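低压照明与弱电 > 橱柜灯、层板灯

12V灯带末端发暗、偏黄，该换电源还是换线？

东阁楼灯
提问于8月19日　浏览2,228次

层板灯装好之后末端比首端暗，肉眼能看出来，单看末端那一段还有点偏黄。电源是新的，灯带也是新的，想弄清楚问题出在哪一段，再决定拆哪里。

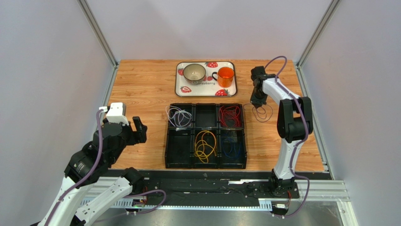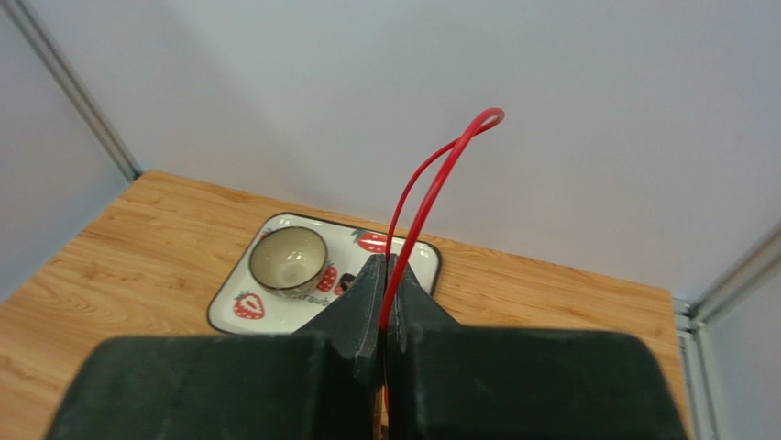

基本情况如下。

电源：Narkthorpe牌恒压电源，标称输出12V，额定功率60W，装在吊柜顶上。
灯带：12V单色暖白，每米标称9.6W，三颗灯珠一组，一共3米，一条到底，没有分段。
引线：从电源到灯带首端4米，用的是以前剩下的26 AWG双芯软线，藏在柜体背后的槽里。
接头：灯带首端用免焊卡扣，牌子是Zarham，电源端是螺丝端子。

用万用表测了几个点，全部在灯带点亮十分钟以后测，不调光：

电源输出端子　12.0V
灯带首端焊盘　10.1V
灯带末端焊盘　9.2V
回路电流　1.75A

空载时（灯带从卡扣上取下）引线末端是12.0V，所以我开始以为线没问题。店里的人（Homham的Lo五金）说是电源虚标，建议换100W的。但是60W带28.8W的负载，按道理余量已经够了。

想问三件事：
一、是不是电源功率不足。
二、如果换线，换多粗的。柜子背后的槽宽度有限，外径超过6毫米的护套线放不进去。
三、能不能把电源输出电压调高一点来补偿。这个型号侧面有一个微调电位器，标的是正负10%。

补充：没有接调光器，开关在220V一侧。

Lok-yiu Chu
被提问者采纳　588人觉得有用

电源没有问题，不用换。你自己的数据已经能说明：带载时电源端子仍是12.0V，说明它稳压正常。如果是功率不足，带载时端子电压会先掉下来，或者进入打嗝保护，灯会闪。换成100W的，端子上还是12.0V，灯带首端还是10.1V，什么都不会变。

压降分成两段看。

第一段，引线。

26 AWG的截面积是0.129平方毫米。铜的电阻率按20摄氏度取0.0175欧·平方毫米/米。电流要走一个来回，所以长度按两倍单程算，4米的引线就是8米导体：

R = 0.0175 × 8 ÷ 0.129 = 1.09欧

乘以你实测的1.75A，得1.9V。12.0减1.9等于10.1V，与你在灯带首端测到的值吻合。这也顺带说明两头的接头基本没有附加压降，Zarham卡扣这次可以排除。

空载测到12.0V不能说明线没问题。万用表输入阻抗在兆欧级，回路里几乎没有电流，一欧的电阻上不会有可读的压降。查压降必须带载测，这一条很多人第一次都会漏掉。

另外注意，你的实测电流是1.75A，而按标称功率算应当是28.8W除以12V，即2.4A。差值是由电压不足造成的。这种灯带每组是三颗灯珠串一个限流电阻，没有恒流芯片，供电电压低了，电流就跟着低。暖白灯珠的正向压降三颗合计在9V上下，所以12V里面真正落在限流电阻上的只有3V左右。供电降到9.2V时，限流电阻上几乎不剩多少电压，灯珠只靠正向特性曲线的底部在工作，亮度自然明显下降。偏色也与此有关，小电流下荧光粉与蓝光芯片的输出比例会有偏移，不同批次偏的方向不一定相同。

第二段，灯带本身。

首端10.1V，末端9.2V，相差0.9V。这一段是灯带柔性电路板铜箔的电阻引起的，换引线并不能消除。引线换粗以后，总电流会回升，灯带上的压降反而会比现在的0.9V大。所以只换引线的结果是：整条灯带都会变亮，但首尾仍有差别，绝对值可能还略有增加。视觉上会比现在好，因为末端已经离开了曲线最陡的底部。

要消除第二段，有两个办法：
1. 两端供电。从电源再拉一对线接到灯带末端，正接正，负接负。这样每一半灯带只承担一半电流，最低点移到中间，灯带上的最大压降降到单端供电时的四分之一左右（均匀分布负载的情况）。
2. 中间供电。引线接在1.5米处，向两侧各带1.5米，效果与两端供电相近，只需要一对线。缺点是要在灯带中部的剪切点上焊线，焊点要避开铝槽的卡扣位置。

你的柜体如果背后有槽通到层板中间，优先用第二个办法。

关于线径。

按满载2.4A、单程4米、铜线计算，常见规格如下：

0.5平方毫米　回路电阻0.28欧　压降0.67V　占12V的5.6%
0.75平方毫米　回路电阻0.19欧　压降0.45V　占3.7%
1.0平方毫米　回路电阻0.14欧　压降0.34V　占2.8%
1.5平方毫米　回路电阻0.093欧　压降0.22V　占1.9%

橱柜照明我自己的控制线是引线压降不超过3%，所以选1.0或者1.5。1.0平方毫米的两芯平行线（没有外护套的那种）一般可以放进你的槽，买之前用卡尺量一下实物，不同厂家的绝缘厚度差别不小。带圆护套的1.5多数会超过6毫米，不建议硬塞，弯角处的绝缘受压后不好检查。

线要买标明铜芯的。铜包铝线外观看不出，价格低三分之一上下，同截面的电阻高出一半以上，上面这张表对它不适用。刮开单丝看断面，里面发白的就是。

关于调电位器。

可以调，但不要用它代替换线。理由是补偿量随电流变化：你现在把输出调到13.2V，首端会升到11V左右，看上去问题缓解了。以后如果剪短灯带，或者加了调光器，负载变轻，引线上的压降减小，首端电压就会接近13.2V，首端那几组灯珠会过流。限流电阻上的电压从3V变成4V多，电流增加四成，发热增加得更多。灯带装在铝槽里还好，直接贴在板材上的寿命会受影响。

换完线之后如果首端仍有11.7V左右，电位器保持出厂位置即可。

关于26 AWG本身是否安全。

1.75A在0.129平方毫米上，电流密度13.6A每平方毫米，对封在柜体后面的线来说偏高。引线发热为1.75的平方乘以1.09，即3.3W，分布在4米长度上，单位长度并不多，通常只是微温。但是槽内不通风，又与板材直接接触，换掉是对的。另外还有短路保护的问题：60W电源的过流保护点一般在额定值的1.1到1.5倍，也就是5.5A到7.5A。灯带一端如果发生不完全短路，电流停在5A，电源不会动作，这根线要自己承受27W的热量。引线的载流量应当高于电源的保护动作值，这一点比压降更重要，只是平时没有人去算。1.0平方毫米在这个条件下是够的。

拧紧再说
31人觉得有用

换24V就完了。我家七月份重装的时候全部换成24V，从头到尾一样亮。12V灯带就是不行，谁装谁后悔。

　　东阁楼灯 回复：
　　灯带和电源都是新买的，暂时不想全换。你那边单条多长？

　　拧紧再说 回复：
　　最长的一条5米，单端进线。线是装修公司放的，没注意多粗。

　　Lok-yiu Chu 回复：
　　结论可以，说法需要限定。同样功率下24V的电流是12V的一半，同一根线上的压降减半，占比降到四分之一。以本题为例，24V时电流1.2A，用0.75平方毫米的线，压降0.22V，占0.9%，确实宽松很多。但是24V灯带一般六颗或者七颗一组，剪切间距变大，短层板上可能剪不到合适的长度，末端会留一段暗区。3米以内的柜灯用12V完全可以做好，前提是线径合适。

阁楼配线间
112人觉得有用

上面的计算没有问题，我补充施工顺序和几个测量上的细节，供后来的人参考。

1. 先断220V，再等一分钟，让电源输出电容放完。恒压电源输出侧电压低，没有触电危险，但是带电接线容易打火，卡扣的弹片被打过以后接触电阻会上升。

2. 抽旧线的时候把新线的一端绑在旧线尾上，一起拉过槽。绑点要做成前细后粗的锥形，外面缠一层电工胶布。新线是平行线的话，两芯错开两厘米绑，不容易卡在弯角。

3. 新线两头各留15厘米余量。不要把多余的线绕成紧密的小圈塞在电源旁边，电源外壳满载时温度不低，散热面要留空。

4. 多股软线进螺丝端子要压管形端头，不要上锡。锡在持续压力下会慢慢变形，几个月后螺丝就松了，表现是灯偶尔闪一下，拍一拍柜子又好。这种故障很难查，因为一测量碰到端子，它就恢复正常。

5. 卡扣接头的额定电流要看一下。8毫米宽的免焊卡扣很多只标到2A或者3A，换粗线以后满载2.4A，已经接近或者超过下限规格。另外卡扣的刺破槽是按细线设计的，1.0平方毫米的线有时根本压不进去。遇到这种情况有两个选择：直接焊在焊盘上；或者在灯带旁边用一个小型接线端子转接，端子到灯带这一段用十厘米以内的细线。十厘米0.3平方毫米的线，来回电阻只有0.012欧，压降0.03V，可以忽略。

6. 焊接时烙铁温度350度上下，每个焊盘停留不超过三秒。柔性板焊盘附着力有限，烫得久了整片翘起来，只能剪掉一组重来。焊好以后在线根处点一点中性硅胶固定，不要用酸性的，酸性硅胶固化时放出醋酸，会腐蚀铜箔。

7. 换完以后重新测四个点：电源端子、灯带首端、灯带中部、灯带末端。全部带载，点亮十分钟后再读数。中部没有专门的测试点，用剪切点处露出的焊盘就可以。把数据记在纸上，贴在吊柜里面，以后再出问题可以对照。

测量上还有两点。

第一，表笔要压在焊盘金属上，不要压在卡扣的弹片上。压在弹片上测到的是弹片电位，卡扣与焊盘之间的接触压降就被漏掉了。提问者写的是首端焊盘，如果确实是这样，排除卡扣的结论成立。

第二，测电流时万用表本身会串入一段电阻。10A档的分流电阻加上表笔线，合计通常有几十毫欧，对1欧以上的回路影响不大。换粗线以后回路电阻降到0.14欧，表笔的影响就占到相当比例，这时读到的电流会偏小，电压和电流不要同时测，先测电压，拆表接回去，再单独测电流。用直流钳表可以避开这个问题，但是便宜的钳表在2A以下误差较大，读数之前要归零。

最后一条和本题关系不大：如果准备加PWM调光器，调光器放在电源旁边，不要放在灯带旁边的长线末端。长引线有电感，调光器输入侧如果没有足够的电容，开关瞬间的电压尖峰会加在调光器的管子上。

　　东阁楼灯 回复：
　　补一组数据。引线换成1.0平方毫米两芯平行线，外形4.8乘2.4毫米，槽里放得下。灯带改成中间供电，1.5米处焊线，没有再用卡扣。带载十分钟后：电源端子12.0V，灯带进线点11.7V，左端11.4V，右端11.4V，电流2.2A。左右两端看不出亮度差别，电位器没有动。

　　Lok-yiu Chu 回复：
　　数据合理。0.14欧乘2.2A是0.31V，与你测的一致。

　　东阁楼灯 回复：
　　还有一个问题，电源离灶台侧面的排烟管只有20厘米，需要挪吗？

　　阁楼配线间 回复：
　　看电源标签上的ta值，那是允许的最高环境温度。在做饭半小时之后用温度计测电源旁边的空气温度，比ta低10度以上可以不挪。不够的话往远处移，引线每加1米，按你现在的电流再增加0.08V压降，可以接受。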